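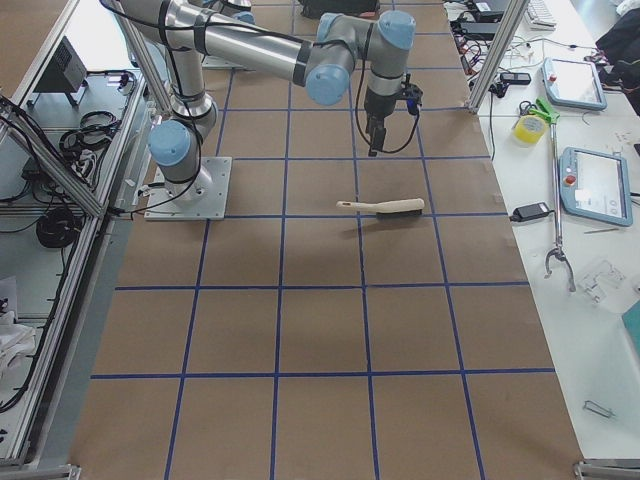 ## 3. What we bought, and in what order

Our budget came in one lump in June, and I'll admit we spent the first week arguing about grippers. Nazar Melnychuk wanted two arms from day one. I wanted one arm and a drawer full of spares. We went back and forth on this for far too long, and what settled it in the end was a pretty dull spreadsheet (Section 3.2) that put a price on every hour the cell would be down.

### 3.1 The arm and the gripper

We got quotes from three suppliers: Dollis, Lukus and Flinder. Lukus was the cheapest by a wide margin, but the quote left out the teach pendant, the mounting plate and the training day, and once we added those back in, the gap shrank to almost nothing. Flinder had the nicest arm on paper and a lead time of 15 weeks, which would have eaten most of our project. So we went with Dollis. I'm still happy with that choice, though I wish we'd asked more questions about cable kits - ours came with straps and not much else, and the routing along the links took us a whole Monday.

For the gripper we stayed with a plain parallel model. Our tasks are everyday pick-and-place with household tools, the kind of thing shown in Figure 1, and we couldn't make a case for fingers that cost more than the rest of the table put together. Siriwan sells a lovely four-finger hand! It's on the list for the next round of funding, right under the second arm.

**Figure 1.** The work cell during a hand brush task. The arm stands on its mounting plate with the gripper over the brown paper, and the blue tape marks the grid we use for placing objects. The bench with the pendants is on the right.

### 3.2 The things we forgot

The arm was the easy part to plan for. Everything near it was not. Our first budget had one line called "table and misc." with a guess next to it, and that line ended up 4,000 dollars over. Posts, rails and corner brackets were a good chunk of that, and so was power: we kept adding chargers and adapters to the bench until we finally sat down and worked out what we needed.

Paper and tape are cheap, but they're a running cost, so they belong in the plan too. We change the paper whenever it gets scuffed and then lay the grid again by hand. If I were writing the budget again I'd put in a printed mat and compare the two over a full year (we haven't done that, so I can't tell you which one wins).

Then there's bench space. It costs nothing on a purchase order, so we gave it no thought at all, and now tape, hand tools, cables and a keyboard all share one white bench with the pendants. Budget for a second bench. Please.

### 3.3 Spares and support

We put 96 hours of paid support into the first contract and split the spares money between gripper fingers and cables. Nazar pushed for a spare pendant as well, and I gave in after he showed me the repair times in the Dollis service terms. The support hours can be carried over into a second year, but only if you ask for that in writing before you sign.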